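1/
Weil die Frage nach meinem Vortrag bei Kultden mehrfach kam: Können Maschinen inzwischen Haus- und Werkstattarbeit? Meine Antwort hängt an der Aufgabe, an der Toleranz und daran, wer hinterher aufräumt. Ein Faden dazu, mit Schwerpunkt auf zweiarmigen Aufbauten am Tisch. Laufroboter lasse ich weg, davon verstehe ich zu wenig.

2/
Vorab zur Begrifflichkeit. »Kann« heißt bei mir: Die Aufgabe läuft ohne Eingriff durch, mit Gegenständen, die kein Mensch vorher millimetergenau hingelegt hat. Ein gelungener Durchlauf im Video zählt nicht. Eine Serie, bei der die Abbrüche mitprotokolliert werden, zählt. Ferngesteuerte Durchläufe zählen als Nachweis für die Mechanik, für sonst nichts.

3/
Was aus meiner Sicht ordentlich geht: starre Teile greifen und ablegen, Schubladen mit Bügelgriff, Kisten umsortieren, Lappen über eine glatte Fläche ziehen. Alles Aufgaben, bei denen ein Fehler von ein paar Millimetern folgenlos bleibt. Der Greifer schließt, das Teil zentriert sich von selbst, weiter.

4/
Was schlecht geht: alles mit Kontakt über längere Strecken. Schrauben ansetzen, Klebeband abziehen, Kabel in Clips drücken, schälen, schreiben. Die Position allein hilft da wenig, gebraucht wird eine halbwegs konstante Kraft. Günstige Servos liefern als Kraftsignal bestenfalls den Motorstrom, und in dem steckt die Getriebereibung mit drin.

5/
Taner Bozkurt hat mir nach dem Vortrag widersprochen. Seine Position: Kraftregelung werde überschätzt, nachgiebige Finger und genügend Vorführungen reichten aus. Für Wischen stimme ich zu. Beim Schreiben bin ich anderer Meinung, und zwar wegen der Spitze. Ein Lappen verzeiht Druckschwankungen, ein Filzstift quittiert sie mit dünnem Strich, Aussetzer oder Rattern.

6/
Schreiben auf einer kleinen Tafel ist als Prüfaufgabe deshalb brauchbarer, als es klingt. Im Haushalt braucht das kaum jemand. Aber man bekommt das Protokoll der Bewegung gratis mitgeliefert: Strichbreite, Absetzpunkte, Drift der Grundlinie, alles liegt am Ende auf der Fläche und lässt sich nachmessen.

7/
Dazu kommt die Vorarbeit. Stift aufnehmen, Kappe abziehen, umgreifen, bis die Spitze im richtigen Winkel steht. Das Abziehen verlangt beide Arme gegeneinander, und im Moment des Lösens fällt die Kraft schlagartig weg. Wer den Regler zu steif einstellt, hat danach einen Arm, der nachschwingt. Wer ihn zu weich einstellt, bekommt die Kappe nicht ab.

8/
Dann die Tafel selbst. Sie ist leicht, steht auf kleinen Füßen oder liegt auf und verdreht sich unter seitlichem Druck. Ein Mensch legt die andere Hand darauf und denkt nicht darüber nach. Beim Roboter muss man entscheiden: zweiter Arm als Halter oder Tafel fixieren. Fixieren ist einfacher, nimmt der Aufgabe aber genau den Teil, der in einer Werkstatt interessant wäre.

9/
Zahlen aus unserer eigenen Reihe, damit das nicht im Ungefähren bleibt. Über 300 Durchläufe mit dem Killon-Greifer, feste Aufgabe: Stift nehmen, Kappe ab, ein kurzes Wort, Stift weg. Davon 200 mit fixierter Tafel, der Rest mit loser. Die Abbrüche häufen sich an derselben Stelle, und das ist nicht der Buchstabe, sondern der Griffwechsel nach dem Abziehen.

10/
Zweithäufigste Ursache: Der Stift dreht sich im Griff. Zwei Finger, runder Querschnitt, glatter Kunststoff. Jeder Aufstrich bringt ein kleines Moment ein, nach ein paar Buchstaben steht die Spitze anders als am Anfang. Madalena Meireles hat eine gekerbte Einlage dafür gezeichnet, 12 mm breit, aus weichem Material. Damit war das Verdrehen deutlich seltener. Nachteil: Flache Teile greift sie schlechter.

11/
Kameras am Handgelenk helfen beim Anfahren, beim Schreiben weniger. Der Greifer verdeckt oft die Stelle, an der die Spitze aufsetzt, und Whiteboards spiegeln. Eine feste Kamera sieht das Wort, löst aber den Kontakt nicht auf. Ich würde beides nehmen und die Beleuchtung diffuser machen. Edley schwört auf Polfilter, ich habe damit zu viel Licht verloren.

12/
Auf die Werkstatt übertragen: Beschriften, Anreißen, Dichtmasse ziehen, entgraten. Gleiche Struktur, härtere Anforderungen. Bei Craddock wird Dichtmasse maschinell aufgetragen, in einer Zelle mit Spannvorrichtung und festem Bauteil. Läuft gut. Nimmt man die Vorrichtung weg, landet man bei demselben Problem wie mit der losen Tafel.

13/
Auf den Haushalt übertragen: Küchenfläche wischen ja, mit Einschränkungen in den Ecken. Glas aufschrauben gelegentlich. Etiketten beschriften nein. Und bei allem kommt der Zeitfaktor dazu. Wenn ein Mensch danebenstehen muss, um nach jedem Abbruch den Stift wieder hinzulegen, ist keine Arbeitszeit gespart. Diese Zeit fehlt in fast allen Auswertungen, die ich lese.

14/
Falls jemand selbst messen will, mein Vorschlag fürs Protokoll:
Abbruch mit Phase notieren (Aufnehmen, Kappe, Umgreifen, Schreiben, Ablegen)
Lage der Tafel vorher und nachher erfassen
Eingriffe getrennt von Abbrüchen führen
Wort vorher festlegen und nicht nachträglich das Lesbare werten
Stifte regelmäßig tauschen, sonst misst man den Füllstand

15/
Zum Maßstab gehört auch die Lesbarkeit. Blaue Schrift über den oberen Teil der Tafel, »Hope for bett«, dahinter noch ein kleiner angefangener Strich kurz vor dem rechten Rand. Die Tafel steht schräg zwischen den beiden Armen, die linke Greiferspitze ist direkt neben dem H. Als Wörter ist das ohne Mühe zu lesen. Für die Bewertung würde ich trotzdem die Grundlinie relativ zur Tafelkante messen und nicht relativ zum Tisch, sonst geht die Schräglage als Schreibfehler ein.

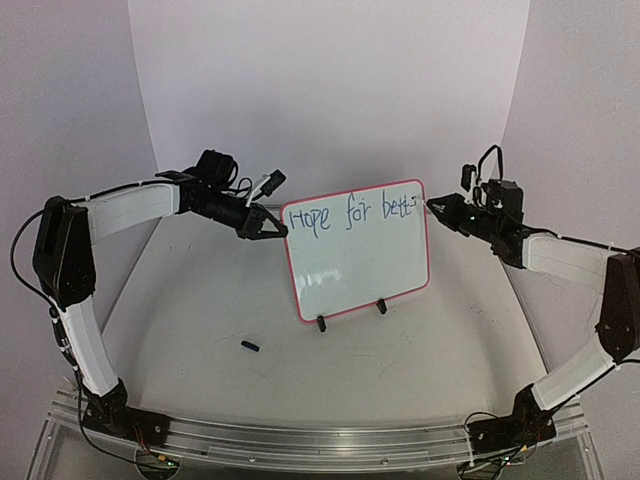

16/
Rückfragen zu Greifereinlage und Auswerteskript gern hier drunter. Die Zeichnung der Einlage gibt Madalena auf Anfrage weiter, das Skript muss ich vorher noch von fest eingetragenen Pfaden befreien. Die Reihe mit loser Tafel setzen wir im Februar fort, dann mit dem zweiten Arm als Halter.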